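Serving tray

A serving tray is a shallow platform with a raised rim, used for carrying food and drink. It's one of the handiest objects in any kitchen! Trays are made in wood, metal, wicker and plastic, and the rim does the clever part, catching spills and stopping cups from sliding off.

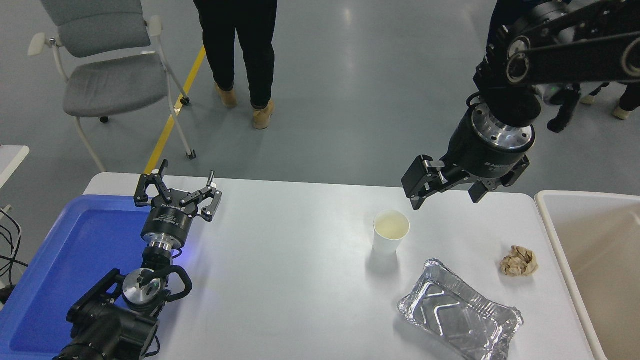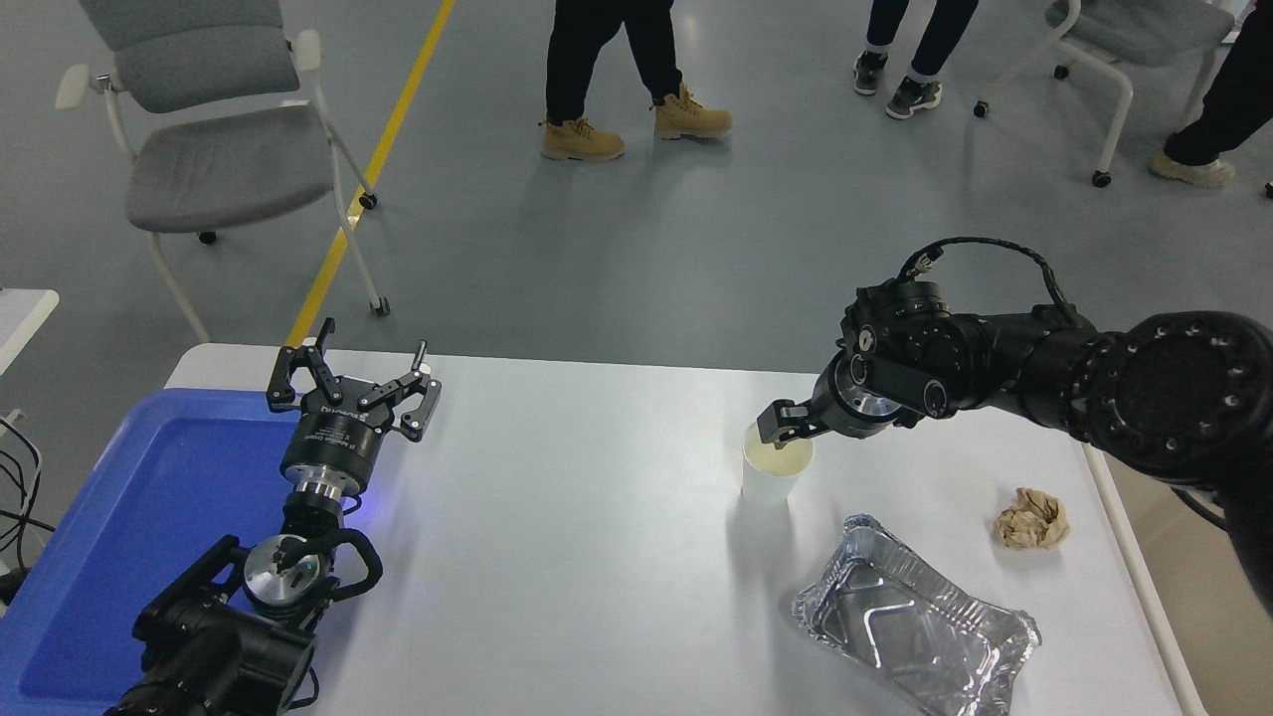
Blue tray on a white table, both views.

The town of Hillcombe has a wonderful tray museum with 208 pieces, 14 of them lacquered by hand. Its yearly tray race, held each January, covers 500 meters, and runners must finish with every glass upright.

See also: Tea cart, Platter, Lazy Susan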